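スレッド:Otetti の公開デモに行ってきた(食器ラック詰めのやつ)
カテゴリ:ロボット・自動化/見学・展示会レポート

hikidashi_3
投稿日 11/1/21

Otetti の公開デモ、午後の回に入れたので書いておきます。申込制で、一回の定員が12人。受付で名札と安全メガネを渡されて、最初の説明が長めでした。会社の沿革は飛ばしてよかったと思う。

展示は2台。手前が箱詰めで、Stakura のソフトで動いているもの。奥がラックへの差し込みで、こちらは Otetti の自社制御。私は奥のほうをずっと見ていました。箱詰めはよそでも見られるので。

内容は、輪の形をしたワークを一つずつつかんで、水切りラックの棒のあいだに立てていくというものです。食器そのものは使っていません。担当の人の説明では、皿だと割れたときに片付けで止まるから、とのこと。つかみ方は輪の内側と外側に指を一本ずつ当てて、縁をはさむ形です。手首のカメラの映像が横のモニターに出ていて、配布データにも入っていたので一枚貼ります。

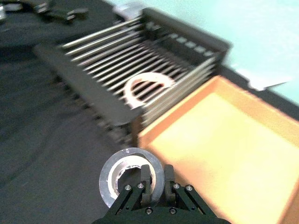 kamome_koubou
縁をはさむやり方だと、立てるときに輪が指のところを軸にして回りませんか。うちで似たことをやったときは、棒に触れた瞬間に傾いて、隣の溝に入ってしまうのが一番多い失敗でした。そのへん、見ていてどうでした?

hikidashi_3
>kamome_koubou
見ていた範囲では、19回のうち2回やり直しが入りました。片方は傾いて棒に当たって、一度上げてから入れ直し。もう片方は離した位置が浅くて、つかみ直していました。どちらも人は手を出していません。回転については質問した人がいて、指のパッドの摩擦で押さえている、という答えでした。パッドの材質は教えてもらえませんでした。

nejimaki
午前の回に行った者です。こっちは途中で一度止まって、再開まで待たされました。原因の説明は「通信」の一言だけ。なので19回で2回という数字をそのまま信用するのはどうかと思います。回によって全然違うはず。

hikidashi_3
それは知りませんでした。午後は止まっていません。自分の見た回の話として読んでください。

teppan
ラックの棒の間隔を変えても動くのかが知りたい。あの手のデモはラックを治具で固定していて、ずらしたら終わりというのが多い。

hikidashi_3
ラックの位置は途中で担当者が手でずらしていました。数センチだと思います。ずらしたあと認識に少し時間がかかって、そのまま続行。棒の間隔が違うラックは用意がなくて、そこは分からないままです。

teppan
位置が動かせるならまあ。ただ、棒のピッチが変わるほうが現場ではきつい。厨房のラックなんて、同じ型番でも使っているうちに曲がってくるし。

kamome_koubou
同感です。曲がったラックは本当に困る。うちは結局ラックのほうを全部買い替えました。

oyatsu_line
速度の話が出ていませんが、遅くなかったですか? 私も午後にいましたが、正直あれで洗い場に置くのは無理だと思いました。人なら両手で一度に何枚も立てます。

nejimaki
速度はデモ用に落としていると言っていましたよ。人が近くにいるから、と。

oyatsu_line
それはどこのデモでも言うんですよ。Brøndum の見学会でも同じ説明で、質問したら結局、定格の速度での映像は出てきませんでした。落としているなら元の数字を資料に書いてほしい。

hikidashi_3
資料を見直しましたが、サイクルタイムの記載はありませんでした。載っているのは試験の総回数だけで、1,885回。成功率はなし。ここはアンケートに書いて出しました。

teppan
総回数だけ書いて成功率なしは、ちょっと。

kamome_koubou
1,885回が全部同じ輪なのか、径を変えた合計なのかでも意味が変わりますね。聞いた人いますか。

nejimaki
午前の回で誰かが聞いていました。径は複数あるそうです。内訳は後日メールで、という返事だったけど、まだ来ていない。

mugi_to_arm
横からすみません。手首カメラだけで位置を出しているんでしょうか。移動中はかなりブレるはずなので、止まってから撮り直しているのか、上に固定カメラがあるのか気になりました。

hikidashi_3
固定カメラも天井側に一つありました。粗い位置は上で出して、差し込む直前に手首のカメラで合わせる、と説明していたと思います。動いている間の手首の映像は判断に使っていないそうです。録画はしているだけ。

mugi_to_arm
ありがとうございます。うちは Platis のハンドで手首カメラだけでやろうとして詰まっているので、上にも付ける方向で考えます。

oyatsu_line
固定カメラ前提だと、棚の下とか食洗機の出口みたいな狭いところには持っていけないですよね。用途がだいぶ限られると思う。

teppan
そこは置き方次第じゃないですか。出口側に腕を回せるなら、カメラは横からでもいい。

oyatsu_line
横からだと棒が重なって見えません。やってみたことがあるので。

teppan
斜め上なら?

oyatsu_line
斜め上は湯気で曇りました。

hikidashi_3
次のデモは12月だそうです。会場は同じで、申込フォームは前回の参加者に先に届くとのこと。棒の間隔が違うラックを持ち込めないか、問い合わせてみます。返事が来たらここに書きます。

kamome_koubou
持ち込みできるなら曲がったやつを一つ貸します。買い替えたときの古いのが倉庫に残っているので。

nejimaki
それは見たい。12月は午後で申し込みます。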